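Re: [chores] Is the bathroom still out of reach?
From: Rongrong Meng
To: chores list

Iraklis Chrysikopoulos wrote:
> The Vidanport figures came out in September. Out of 2,293 tries at
> small household jobs, 1,926 were marked done. I can't tell from the
> tables what "done" means. Does anyone have a view on bathrooms? Our
> people at Stergiou say to stick to folding and leave the sink alone
> for another few years.

Iraklis,

"Done" there means the item ended up where it was supposed to be. Time isn't counted, and neither is a person stepping in to straighten something. I would read the tables with that in mind.

On bathrooms I'm a little more hopeful than Stergiou. Putting things away is close. Cleaning is not – wiping behind a faucet is a different job from moving a tube of toothpaste. Three pictures, the last one at the sink:

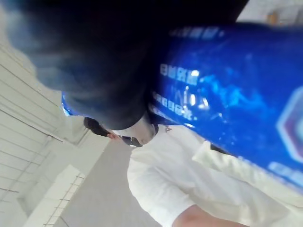
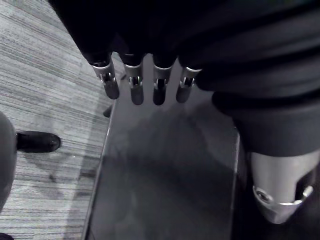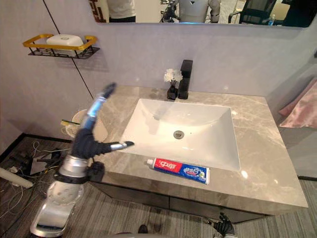

1. Toothpaste and other tubes
A full tube lying flat on a hard counter is a fair test. A half-empty one is harder, as it bends when you pinch it. Getting the cap back on is still mostly a job for people.

2. Shiny packages
Plastic film throws glare and slides between fingers. Petico ran 50 grasps on film packs and has offered to share the logs. I haven't read them yet.

3. Wiping and scrubbing
I would leave this out of the first round. Unon wants it in, so expect an argument.

If you send me your folding list, I'll mark which items carry over to the bathroom.

Rongrong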